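Mar 7, 2022 - teardown cell, second bench

Writing this up before I go home, because I know that by tomorrow I will have talked myself into a tidier version of it. The short story is that the arm squeezed when it should have stayed put, with my hand closer than it ought to have been, and I have a sore fingertip and a long list. Nothing broken, no blood, and Sunil Begum has already filled in the near-miss sheet with me and made me tea, for which many thanks.

Now the long story, for whoever picks up the cell after me.

We were on the desktop towers again, the batch that came over from Nedberg. The job for the arm is small on paper. It goes into the open chassis, takes hold of the blue plastic piece, works it free and carries it to the bin, and then the next tool comes in for the boards. Blue plastic is a gift to the vision side (the maker was kind enough to color almost everything you are supposed to touch), and Oda, our planner, finds it nearly every time. The trouble is all in the holding. The plastic is slick, it flexes, and the old pads let go of it halfway up, so last week I raised the grip force in the Pludotent settings page and added a hold-after-stop option so that a pause would not drop a part down among the connectors. Please remember that option, as it comes back.

The morning went nicely. We got through 25 pulls with one slip, and that one was my own fault for leaving the tower a little crooked against the fence. After lunch I changed to the newer finger pads, ran the homing routine, watched the fingers open and close a few times in the air, and started a fresh tower. Approach was fine, descent was fine, close was fine. Then the arm began its lift, the wrist force climbed, and it stopped itself with a "holding - resistance" message, just as it should.
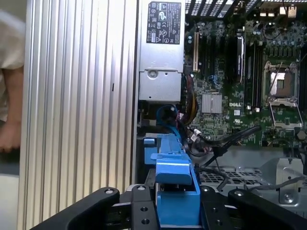
Wrist camera, gripper closed on the blue part, with the other blue latch and its rail just behind.

What I wanted to know was whether the part was caught on the second latch or whether we had grabbed it a little low, so that the jaws were fighting the base. From the screen I couldn't tell, and I still can't with any confidence. So I did what I have done a great many times with the old setup. I pressed pause on the pendant, waited for the yellow light, and reached in to give the blue tab a gentle wiggle with my right hand.

Paused, as I understood it, meant fingers frozen where they were. What they did was close further. I felt the tab shift, the base popped up a little in the jaws, and the fingers followed it in and caught the tip of my index finger against the plastic. It was quick and it was firm, and I said something I won't write here. Sunil was at the other bench and hit the big red button before I had finished saying it. The button cuts power to the arm but the gripper is self-locking, so it stayed shut on me (gently, thank goodness, with the plastic taking most of it) until he found the release screw on the side and backed it off. He says it took 30 seconds. It felt like a good part of the afternoon!

Once we had both calmed down we pulled the log off Didine, the cell controller, and went through it together. The hold-after-stop option does not freeze the position. It holds the force. If the thing between the fingers gets thinner or moves, the gripper keeps closing until it feels the same squeeze again, and it will do that with the yellow light on, quite happily, for as long as you leave it. I had set that force in the field I took to be percent times ten, so I typed 500 thinking half. The log shows the controller reading it on a different scale and clipping it to the top of its range, which comes out at 259 in its own units. In other words I had been running full squeeze since last week and blaming the plastic for the marks on it. I looked back through the bin afterward and quite a few of the older blue pieces have little dents where the finger tips sat. They were telling me and I wasn't listening.

I do want to say that the arm did what it was asked. The mistake was mine in the settings, and then mine again in putting a hand between the fingers on the strength of a yellow light. The second one bothers me more.

What we changed before closing up:

Hold-after-stop is off. If a part drops during a pause, it drops, and we fish it out with the long tweezers.

Grip force is back to the old value, typed in by me and read aloud by Sunil from the controller side.

The release screw has a strip of orange tape next to it, and the hex key for it now hangs on a string from the fence.

No hands in the chassis while the gripper is closed on anything. Jog it open first, back the wrist off, then reach in.

Still to do: ask the gripper people whether pause can be made to mean position hold, with a proper drop in force. Put a limit in Didine so that nobody, me included, can send it a number it has to clip. Rerun the morning batch at the low force and see how bad the slipping really is with the new pads, as I suspect they will do most of the work on their own. I'd also like a soft foam stand-in for a finger so we can test this without volunteering one. Sunil thinks a carrot would do and has promised to bring some.

The cell review is in April and I'll bring the log and the dented pieces. The tower from this afternoon is still on the bench with my note taped to the side. Please leave it as it is until I've measured where the fingers met the base.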